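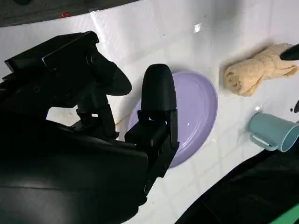 Lavender plate, white tile.

Cooking for one, again

Saturday, March 7, 2026

Print this post | E-mail this post

So Shabnam moved out in December (new job in Praltley, very happy for her, miss her a lot) and I've been cooking for one person for the first time since I was twenty-four. I thought I'd be great at it. I was the one who did most of the cooking anyway! But I kept making the same size pot of everything, and by the fourth night of the same lentils I was ordering noodles and feeling bad about the lentils.

I got curious and added up what I spent on food in the first two months, groceries and takeout together, and it came to $1,287. For one person! Who had lentils at home!

So I've been trying to get better at it, and a few of you asked what I'm doing, so I'll just tell you.

The first thing was smaller pans. I had one huge skillet and I'd fill it out of habit. I bought an eight-inch one and now I can fry two eggs without the oil running off to the far side and burning. I also got a little loaf pan, and half a recipe of banana bread fits in it if you don't mind a short loaf.

Next is rice. I used to make it fresh every time and always too much. Now I make a big batch on Sunday, spread it on a tray to cool for a few minutes, and freeze it flat in bags. A splash of water, two minutes in the microwave, done. Neelam Tiwari from my old office told me to do this years ago and I nodded and ignored her. Sorry, Neelam.

Vegetables are still hard. A whole cabbage is a commitment. I've been buying one leafy thing and one tough thing a week, and eating the leafy thing first – that's the entire system. Last week it was spinach and then carrots. The week before it was chard and then half a cabbage, and the other half is still in there looking fine.

Meat I buy in the big pack and split the day I get home. If I wait till tomorrow I won't do it and then it's a block. I write the date on with a marker, and also what it is, after the evening I thawed what I thought was chicken and had to invent a dinner around a lump of pizza dough.

The part I didn't expect was the sitting down. For weeks I ate standing up at the counter, or on the couch with my phone, and I couldn't have told you what any of it tasted like. Now I put it on a plate and turn the radio on and sit. It takes fifteen minutes. Some nights it's toast and a boiled egg, and it still feels like supper.

I've got my grocery shop down to $37 most weeks, plus one takeout, which I'm keeping because I like it. Coffee isn't in that number and I'm not ready to talk about coffee.

What I still can't figure out is soup. Every soup I know starts with "in a large pot." If you have one that makes two bowls and stops, please leave it in the comments. No lentils for now.

Recent posts
Short loaf banana bread
The winter coat question
What I read in December
Saying goodbye to the big couch
A weekend in Praltley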